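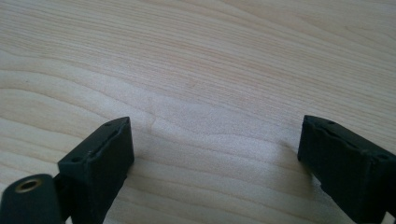

4.2 Surface figure and consumer judgments of value

Participants in the Plultville survey were asked to judge the price of furniture boards before they were told anything about species, origin or finish. The purpose was to separate the effect of grain from the effect of labeling, two factors that earlier work has tended to treat together. Of the 1307 completed questionnaires, most came from households that had bought at least one table or desk in the preceding five years. Respondents were shown boards in daylight and were free to handle them. Pale tops with long, wavy grain running mostly from side to side, as in Figure 3, were grouped under the heading "open figure," while boards with straight and evenly spaced lines were grouped under "plain figure." The curved bands on such tops, which resemble the contour lines of a map, were often mentioned in the written comments, and several respondents used the word "landscape" without prompting.

Figure 3. Light-colored wooden tabletop with open figure. The grain is more closely spaced toward the lower left.

Open figure was associated with higher price estimates in both the city and the rural samples. The effect was strongest among respondents who reported no experience of woodworking. Those who had worked in the trade gave more cautious estimates and were more likely to ask how the board had been cut. This agrees with Abou Jaoude's earlier finding that trained buyers discount figure when the sawing method is unknown, although that study was limited to 11 dealers and did not include household buyers.

Color had a weaker influence than expected. Boards with pinkish or tan streaks were rated no lower than boards of uniform tone – a result that differs from the grading practice of the Lislow and Fotberg mills, where streaked stock is still sold at a discount. Georges Geagea, who reviewed the mill records for the present study, found that the discount was introduced for painted goods and was later applied to clear-finished stock without a separate assessment. The records do not show whether the mills considered returning to the earlier price list.

Two limits should be noted. First, each respondent saw the boards for no more than 90 seconds, and longer viewing may reduce the preference for open figure. Second, the price estimates were hypothetical. A follow-up trial with actual purchases began in April at 2 retail sites and will be reported separately.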